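Rosário Bastos
11/08/2022

Folding thread, as promised. I did 37 T-shirts for the clothing swap at Caldeira and a few people asked how I get them all the same size. It's a plain method and it takes no special board.

Start with a flat surface that is bigger than the shirt. A bed works but it gives under your hands and the creases end up crooked. A table is better. If yours has crumbs or grit on it, wipe it first and let it dry.

Shake the shirt out once, hard, holding it at the shoulders. Then lay it down and pull the hem straight before you touch anything else. If the hem is straight, the rest mostly follows.

I lay mine front side down. Beatriz Barros does hers front side up and flips at the end. Same result, but if there's a print you want showing in the drawer, front down saves you a step.

Next, the sleeves. Pull each one out to its own side and smooth it from the shoulder seam toward the cuff. Small wrinkles in the body are fine at this point — they go when you press the folds.
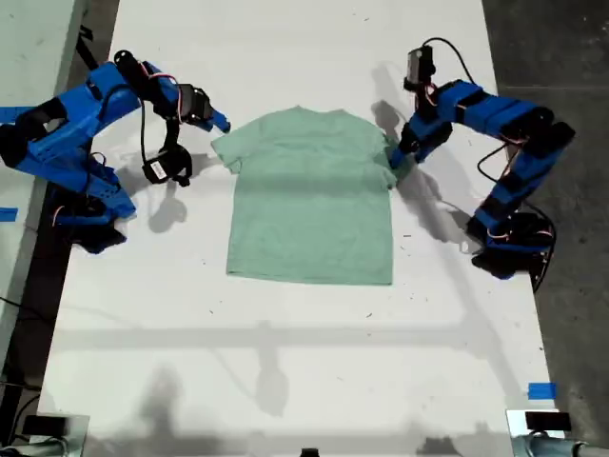
Do you need to iron a T-shirt before folding it?
Only if you plan to wear it the same day. For a drawer or a shelf, smoothing it with the flat of your hand is enough, and a cotton shirt will pick up a few soft lines in storage anyway.

Now the first fold. Take one side and bring it in toward the middle, sleeve and all. The fold line starts halfway along the shoulder and runs straight down to the hem. Lay the sleeve back on itself so it doesn't stick out past the new edge.

Do the same on the other side. You should have a long rectangle with the neckline at one end. Check that both long edges are parallel. If one leans, open that side and do it again. It takes a few seconds now and it will bother you later if you skip it.

Then fold the hem up to just below the collar. Leave a finger's width there or the neck bunches. Fold in half once more if it's going on a shelf, or in thirds if it's going to stand upright in a drawer.

My shelf stacks stop at 6 shirts. Higher than that and they tip when you pull one from the bottom. In the drawer I stand them in rows, light colors at the front, and leave enough slack to get a hand in.

Kids' shirts: skip the last fold. They get too thick and spring open.

Long sleeves: same first fold, then turn the sleeve down so it runs along the body. If it's longer than the shirt, double it back.

Somebody asked about the bins from the swap. They're the Tatine ones with the low front. The Varkeseck bins are deeper but the lids bowed on me, so I use those for blankets.

Next swap is in May, same room at Caldeira. Bring shirts clean and don't worry about folding them — I'll have a table set up by the door and we can do them there. Sweaters will get their own thread when I find the time.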